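Fekus Brewing, barrel room and bottle store
Monthly inspection checklist with comments
Month: September
Filled in by: Hatem Farouk

1. Barrel racks stable, wedges in place - OK
Rack 11 has one wedge that is turning by hand. I have put a new one.

2. Bungs and airlocks - OK with remark
Two airlocks on the Lirkarport blend were low. Filled again. Please look at them every week, the room is drier now.

3. CO2 alarm tested - OK
Alarm sounds at both doors. The one at the bottle store is weak if the pump is working.

4. Hoses hung and drained - NOT OK
One hose left on the floor with beer inside. I rinsed it and hung it, but the gasket has a bad smell and must be changed before we transfer Cundisus.

5. Floor drains - OK
Grid lifted and brushed.

6. Bottle conditioning, pallets - OK with remark
Almost 300 bottles of Pacheco are stacked too near the heater. Move them at least 80 cm away. No broken glass found.

7. Hop freezer closed and labelled - OK
Three open bags had no date. I wrote the month on them, but the person who opens must do it.

8. Wall surfaces - OK with remark
Panel is smooth, but it has scuff marks and some small white specks. Wash with soft brush and neutral cleaner, then check again.

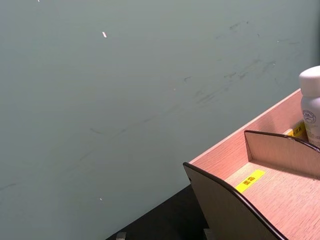

Item 8, grey-green wall panel with scuffs.

9. Eye wash bottle - OK
Seal is not broken.

10. Ladder - NOT OK
Left foot has lost its rubber. I put a red tag on it. Do not use it for the top barrels, also not for one minute.

Open points from last time: the lamp over barrel 71 is still not repaired.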